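4.2 What people did with their mornings

I went into the diaries expecting to read about tiredness. I've tried (and mostly failed) to lift before work for years, and in my own case I'd have blamed the alarm clock every time. So I set up the coding sheet with five different flavors of sleepy and one lonely box marked "other," and by the second week of reading the "other" box was overflowing and I had to start the sheet again.

A quick reminder of what we're working with. There were 60 people, all of them new to strength training and all of them in jobs with a fixed start time, split between Bostov and Prulstead. Each kept a short diary for seven weeks using the Jasberg log, a plain form you can fill in on a phone while the kettle boils. That gave me 1,036 usable entries. I read every one of them twice, the second time with the coffee notes hidden, for reasons I get to in 4.4.

The thing that kept turning up was setup. People wrote about moving a chair, hunting for the second dumbbell, unrolling a mat that had something on top of it, finding a charger for the headphones. In 106 entries the whole session was called off during this stage, before a single rep! One Bostov diary has a lovely run of four mornings in which the resistance band is looked for, found, lost again and finally replaced with a bath towel (which worked fine, apparently, for rows).
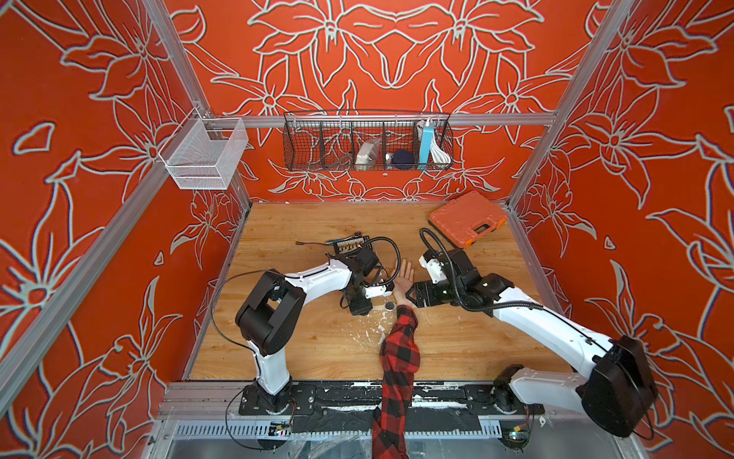 Sleepiness did come up, of course, but it came up in entries where the person trained anyway. They grumbled and then they did their squats. The setup entries have a different tone. They're short and a bit embarrassed, and they tend to end with breakfast. I don't want to lean too hard on tone in a self-kept diary, and a person who is tired may well be worse at finding a resistance band, so the two causes are tangled up in ways I can't pull apart here. Still, if you'd asked me beforehand which group would skip more, the early risers or the people with their weights in the hall closet, I'd have picked the wrong one.

Where the session took place mattered less than I'd guessed. Living rooms, garages and a surprising number of kitchens all did about as well as each other. The people who used the small gym in Prulstead had an easier time once they arrived and a harder time leaving the house, and over the full study those two seem to have canceled out. I've put the breakdown by room in the appendix for anyone who enjoys that kind of table (I do).

4.3 Picking things up that aren't weights

The log didn't ask about equipment, which was a mistake on my part, but people told me anyway. Plenty of them never bought any. They used water jugs, backpacks full of books, a bag of cat litter, and in one case a cast-iron pot that made overhead presses very exciting. I'd planned to code all of this as "improvised" and move on, and then I noticed that the same few objects kept coming back while others were tried once and never mentioned again.

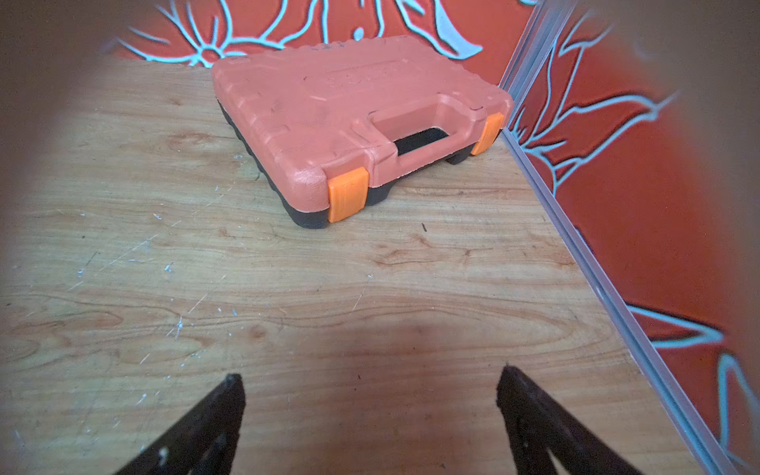 Grip looks like the dividing line to me. Objects you can get a whole hand around stayed in the diaries, and objects you have to hug dropped out, even when the hugged ones were a better weight for the exercise. A backpack has a loop at the top. A jug has its own handle. A hard case like the one in Figure 2, with a carrying handle molded right into the side, is the sort of thing I mean: you know where your hand goes before you've thought about it, and at six in the morning that counts for a lot. The cat litter lasted two sessions. I'd love to test this properly with matched weights, and I've sketched a design for it in Section 6.

There's one wrinkle. Three of the most regular lifters used awkward objects the whole way through and wrote about them with real affection, so grip can't be the full story. All three kept the object out in plain view between sessions. That takes me back to setup again, and to the storage question, which came up in the exit interviews in Prulstead far more than in Bostov.

Figure 3. Small items kept in a hanging basket at the back of a table.
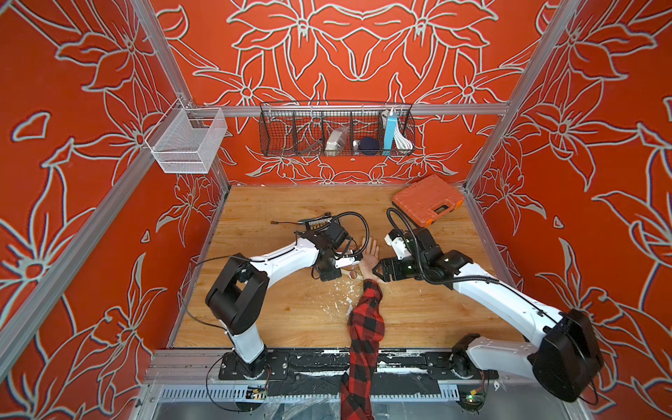 4.4 Coffee before or after

I said I'd hidden the coffee notes on the second read. I'm a coffee-first person and I was worried I'd find what I wanted. With the notes covered, I scored each entry for how hard the session felt, using the Ramanauskas effort questions, and only then looked at when the cup was poured. The scores barely moved. People who drank it first liked their workouts about as much as people who waited, and the people who switched back and forth didn't report a difference either.

What did shift was the start time. Coffee-first mornings began later, and a brewed pot pushed things back further than instant did. For anyone with a bus to catch, that delay ate the last set.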